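Course handout 3: Gathering examples by hand
Stuart Inskip, Landdale evening course in robot learning

Welcome back, everyone! Last time we got as far as asking what a learned policy is made of, and the short answer was "whatever you showed it," so today we are going to talk about the showing. I know several of you were hoping to go straight to training (I was the same as a student), but please bear with me, as this is the part you will spend most of your project hours on.

What counts as an example

For us, one example is one full attempt at a task, from the arms at rest to the arms at rest again. We save the joint positions, the gripper commands and the camera view, all on the same clock. We call that an episode. The Skarnier set we will be borrowing for homework has 2158 of them, and I would like you to watch at least a few from start to finish before you load a single one into code.

Start positions

Move the object between episodes. Turn it a little, slide it toward one arm, then toward the other. It feels fussy, and after an hour you will want to put it back in the same comfortable spot every time, and your policy will then learn that spot beautifully and very little else. Teixeira group, I am looking at you fondly after last week!

Working with two arms

With two arms you have a choice to make before you record: which one holds, and which one does the work? Write it down and stick with it for the whole batch. If you swap halfway through, start a new batch and label it.

Small, awkward objects are where this matters most. A ring with thin wires wrapped around it, like the pink one on the bench, gives the two grippers very little room, so plan the approach from both sides and go slowly near the middle.

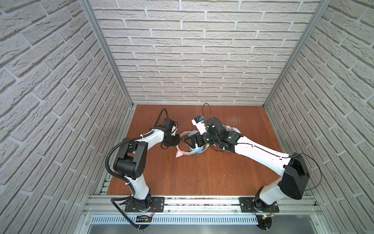

Keeping or dropping an episode

Keep a fumble if you recovered from it and finished the task. Drop the episode if the recording has a gap, or if you reached in with your hand. When you can't decide, mark it "unsure" and bring it to class, and we'll look at it together.

For next time

Read chapter 4 of the course notes. In pairs, record a short batch on the Ferkthorpe task and bring your labels with you, including the unsure ones.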